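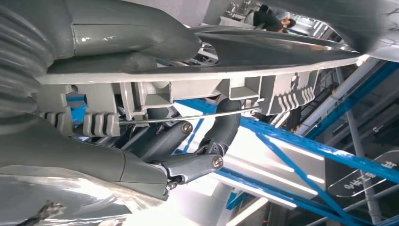

# Service hours: does tutoring your own cousin count?

**wukbridge_mom** – 24th February
My son needs 215 hours to graduate and has 2. He says Saturdays-in-bed counts as community service to the rest of us. The tutoring at Parsa is full. Can he tutor his cousin?

**nyazdani**
No. Family is out, it's in the handbook. Try the Drullix reading club, they take anyone who can sit on a small chair.

**hallpass492**
Handbook says *immediate* family. My daughter logged a cousin in December and Ms. Hosseinzadeh signed it.

**nyazdani**
She signed it once. I wouldn't build a diploma on that.

**oldchalk**
In 1960 we just raked the churchyard and went home.

**hallpass492**
Great, is the churchyard hiring?

**wukbridge_mom**
Emailed Drullix. They want a form, a reference and a second form confirming the first – he's asked if filling them in counts.

**nyazdani**
It doesn't. I asked last year.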